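How to write a bursary letter when your marks are only OK

Quick one becuase the Gurnby round closes Thursday and I keep getting the same email. This is for the small bursaries, the ones with a one-page letter and a form. Not the big national stuff.

What you need before you start

Your latest transcript, unofficial is fine.
Last year's tax notice, or your parents' if you still live at home.
The bursary rules, printed. Yes, printed. Get a pen.
One person who'll read it and be mean.

Step 1. Read the rules twice

Underline every word that says who it's for. "First in family." "Regional." "Part-time." If you don't fit, stop, go to the next one. Mastance only takes students who have finished a full semester, and every year first-years send them lovely letters that go straight in the bin. Don't be them.

Check the length too. One page means one page. Not one page in tiny font.

Step 2. Work out your number

How much are you short, per semester, after work and whatever family can chip in? Write it down. Bus fares, textbooks, lab fees, the lot. Mine came to $109 a week in second year and I put that in the letter exactly. People reading these like a real figure. "I am struggling financially" is in every single letter on the pile.

Don't round it up. If they ask for receipts you'll need them to match.

Step 3. Do the ugly draft

Set a timer for 30 minutes. Type everything. Why this course, what goes wrong each month, what you'd do with the money. No fixing as you go. It will be awful. Good.

Then cut it to three paragraphs:

Paragraph 1 – who you are, what you study, the amount you're asking for. First two lines if you can.
Paragraph 2 – the money. What comes in, what goes out, where the gap is.
Paragraph 3 – what you've done anyway. Shifts, looking after a sibling, passing the unit you failed the first time.

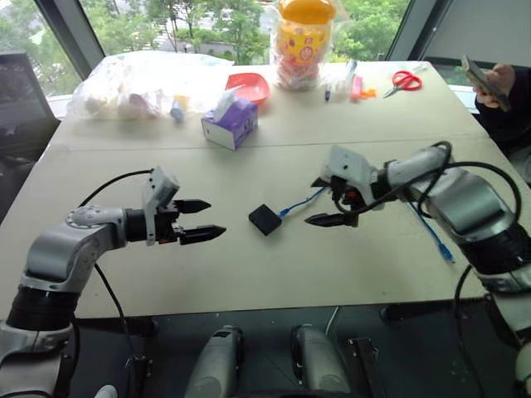

Piyumi Nanayakkara wrote in to say she'd swap paragraphs 2 and 3, as the Rungrueang form already has a budget table and the letter just repeats it. She led with her work history, left the money to two sentences at the end, and got through to the interview.

Fair enough. If the form has a budget table, do it her way. If it doesn't, keep my order. Same bits either way.

Step 4. Deal with the marks

Middling marks are fine for most of these. Hiding them isn't, they have your transcript. One sentence on the bad semester, one on what changed. "I failed Statistics in my first year while working nights. I dropped to three units, repeated it and passed." Done. Don't grovel, don't blame the lecturer.

If nothing went wrong and you're just a credit-and-pass sort of student, say nothing. Move on.

Step 5. Ask for the reference early

Earlier than you think. Two weeks minimum. Send your referee the rules, your draft and the due date in the same email so they don't have to dig. A shift manager is OK for most small bursaries, Vumholm even says so on its form. Mine came from Tassanee Phromma, who I'd worked under in the campus kitchen, and it was better than anything a lecturer would of written about me.
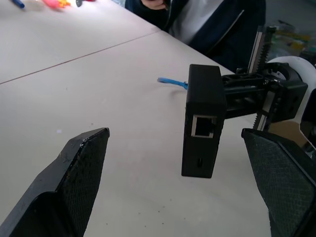
Follow up once, a few days out. Short and polite. If you hear nothing after that, ask your backup. Have a backup.

Step 6. Read it out loud

Seriously. Anywhere you trip, rewrite. Take out "passionate". Take out "ever since I was young". Check you've got the right bursary name at the top – I once sent Mastance a letter addressed to Vumholm and you can guess how that went.

Step 7. Send it the day before

Portals fall over on closing night. PDF, your surname in the file name, all the attachments in the order they're listed in the rules. Screenshot the confirmation page and keep it with your drafts.

Then start the next one. Paragraph 3 hardly changes between letters, so the second takes half the time. The November round has a few that hardly anyone applies for, I'll put up the list when the dates are out.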